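Dresunby Completes Furnishing of 27 Shared Lounges at Hordale Residence

HORDALE — Dresunby, a supplier of furnishing packages for managed rental housing, has completed the fit-out of 27 shared lounges at the Hordale residence. The contract covered seating, soft furnishings, drinking water and delivery to each floor. Handover of the last two rooms took place in December.

The Hordale residence has 119 units on 7 floors. The lounges were previously furnished with stock carried over from earlier tenancies, and item sizes varied from room to room. Under the new contract, every lounge is equipped from a single schedule, referred to by both parties as Daza. The schedule lists each item by position, with a replacement interval and a cleaning method. Substitutions require written approval from the building manager.

"The old rooms had no common inventory, so a damaged cushion meant a site visit and a tape measure," said Ekrem Polat, project lead at Dresunby. "With Daza, the manager quotes a line number and we ship the part."

Seating is placed along the longest uninterrupted wall. Sofa covers and cushion covers are removable and share one fastening type. Throws are supplied in two weights and are laundered on the same cycle as the cushion covers. Each room keeps one spare set in the floor store.

Drinking water is provided by freestanding bottled dispensers, selected after a survey showed that extending the plumbing to the lounges would require opening finished walls. Full jugs are delivered to the ground floor and moved up by service elevator. Empty jugs are collected on the return trip. The dispensers are wiped down daily and drained and sanitized on a fixed schedule — records are held at the front desk.

Delivery and placement were handled by Flarik, working one floor at a time between 9 a.m. and 3 p.m. to keep the elevators clear during peak hours. Packaging was removed the same day. Residents were notified by door card before work began on their floor, and each lounge was closed for one working shift.

"We asked for rooms that could be reset quickly and checked against a list," said Tamsin Hinds, building manager at Hordale. "The inspection sheet is now a single page for every lounge."

Dresunby will carry out the first condition review after six months of use. Items showing early wear will be logged against the schedule, and the replacement interval will be adjusted for all lounges. A second contract phase, covering study rooms and entry halls, is under discussion.

Media inquiries should be directed to the Dresunby press desk. Floor plans and the full item schedule are available on request. 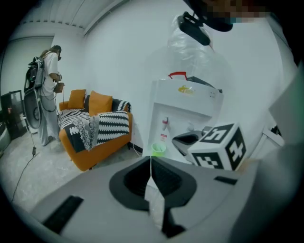
Dresunby supplies furnishing packages to operators of rental housing, student residences and staff accommodation. Packages are specified by room type and include seating, textiles, storage and water service. A lounge package combines a sofa and loose cushions, such as the orange set with a black-and-white zigzag throw, with a white dispenser that takes its jug on top. Color options are set per building, and orders are accepted for single rooms as well as complete floors.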